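Careers > Engineering > Test & Measurement

Test Technician, End Effectors (contract, possible extension)

Malteck compares grippers, wrist cameras and controllers for customers who need numbers before they buy. The technician will work in the bench group under Rasa Mägi and run the hand-held side of the current comparison, which covers 4 finger designs on two jaw mounts.

The work is repetitive and has to be done the same way every time. Each finger pair is fitted, checked for play, run through 2000 open-close cycles on the Drisen controller, then taken to the table for grasp trials with the hand-held tool. The set of test items includes small rigid boxes, soft pouches and thin cable. Results go into the shared log before the next pair is mounted. 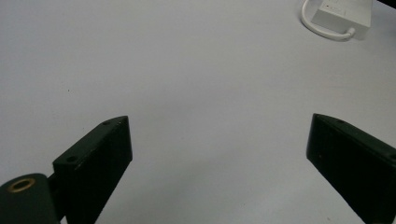
Wedge fingers, jaws open, seen from the tool camera. Power adapter and cable at upper right.

Duties
- Mount and align fingers, and record screw torque and finger wear
- Run scripted trials and mark each one as hold, slip or miss
- Calibrate the wrist camera at the start of each shift
- Compare tool video with controller logs and flag dropped samples
- Write a one-page summary for each finger pair

Required
- Two years of bench testing, metrology or similar work
- Comfortable with hand tools, calipers and threaded inserts
- Able to edit a short Python script and read a CSV file without help
- Able to hold and operate a hand tool for 20 minutes at a time

Experience with the Stistine arm is useful but will be taught. A degree is not required. Applicants who have only worked in simulation should say so in the cover letter, as this is a hands-on post.

The contract starts in January and runs for 3 months. Shifts begin at 7:30 a.m. Work is on site; the log summaries may be written from home.

Send a resume and one sample test report, with customer names removed, to Oi-ling Fu in hiring. Technical questions go to Jalen Ambrose. Shortlisted applicants will be asked to complete a paid half-day trial at the bench, which includes one finger change and a short set of grasps.

We use cookies to remember your job search settings. Accept all | Manage preferences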